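3. Coleta das demonstrações

3.1 Ferramenta e posto de coleta

As demonstrações foram recolhidas com a ferramenta manual Tuvdale, uma garra de duas pontas equipada com câmera de lente grande angular fixa ao corpo. A ferramenta é conduzida pelo operador e não depende de braço robótico durante a coleta. A trajetória da garra é recuperada a posteriori por odometria visual-inercial, e a abertura das pontas é estimada a partir da própria imagem. O braço Vik, usado na avaliação da Seção 5, recebe as mesmas pontas e a mesma câmera, montadas na mesma posição relativa, de modo que as observações de treino e de execução compartilham a geometria do primeiro plano.

A coleta decorreu em agosto, no laboratório Hundorholm, em turnos de no máximo duas horas por operador. Cada turno começa com a calibração da abertura (três ciclos completos de fechamento) e com uma varredura lenta do ambiente, da qual se obtém o mapa usado na localização dos episódios seguintes. Quando o mobiliário é deslocado, a varredura é repetida e os episódios posteriores são associados ao novo mapa. A sincronização entre vídeo e unidade inercial é feita por carimbo de tempo de hardware; o desvio residual é corrigido por correlação cruzada entre a velocidade angular medida e a estimada por fluxo óptico.

3.2 Protocolo

Um episódio corresponde a uma única execução da tarefa, do repouso da garra até o retorno ao repouso. O operador foi instruído a manter os objetos manipulados no campo de visão durante a aproximação e a evitar rotações bruscas do punho. Não se impôs velocidade fixa. Repetições consecutivas com a mesma configuração inicial foram limitadas a quatro, após as quais a posição dos objetos era sorteada novamente.

Episódios com queda do objeto foram conservados quando o operador conseguiu recuperá-lo sem auxílio da outra mão. Os demais foram marcados como falha no momento da gravação, por comando de voz, e revistos na etapa de filtragem. Os trechos de deslocamento entre postos, em que a garra permanece sem contato com objetos, foram gravados continuamente e segmentados à parte. Esses trechos não entram no treino da política, mas são usados no ajuste do codificador visual (Seção 4.2).

3.3 Filtragem

Foram gravados 2.338 episódios. A filtragem automática rejeita aqueles em que a localização se perde por mais de meio segundo, em que o erro de reprojeção ultrapassa o limiar definido na Seção 3.1 do material suplementar ou em que a duração excede 3.000 quadros. Uma revisão manual posterior removeu as execuções incompletas e as marcações de início ou fim incorretas. Restaram 1.698 episódios, dos quais 202 foram reservados para validação. A separação foi feita por turno, e não por episódio, a fim de evitar que configurações iniciais quase idênticas aparecessem nos dois subconjuntos.

A perda de localização foi a causa predominante de rejeição. O problema concentra-se nas orientações em que a câmera aponta para cima e o teto claro ocupa parte extensa da imagem, com poucos pontos característicos estáveis. Paredes de textura repetitiva, como as de tijolo aparente, fornecem muitos pontos, mas favorecem associações ambíguas entre quadros distantes.

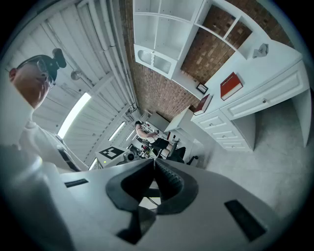 Figura 3. Vista da câmera da ferramenta manual em orientação ascendente. Em primeiro plano, as pontas pretas da garra; ao fundo, o teto branco com tubulação e a parede de tijolos.

A Figura 3 ilustra essa condição. O corpo da garra ocupa a metade inferior da imagem e não contribui para a estimativa de pose, razão pela qual é excluído por uma máscara fixa antes da extração de pontos. As pessoas visíveis constituem uma segunda fonte de erro, por se moverem de forma independente do mapa. Aplicou-se a elas uma máscara dinâmica, obtida por segmentação semântica e dilatada em oito pixels. O marcador fiducial no topo do equipamento branco, à esquerda do posto de trabalho ao fundo, aparece a uma distância em que a detecção é pouco confiável; leituras desse tipo são descartadas quando o lado do marcador projetado fica abaixo do mínimo adotado.

3.4 Formato dos dados

Cada episódio aceito é armazenado no formato Prendden, com imagens, poses da garra, abertura das pontas e indicador de validade por quadro. As poses são expressas em relação ao primeiro quadro do episódio. Para o treino, as imagens são reduzidas sem correção da distorção radial, mantendo-se o campo de visão completo. A retificação foi testada em um subconjunto e abandonada, dado que eliminava parte da região periférica em que os objetos costumam surgir no início da aproximação.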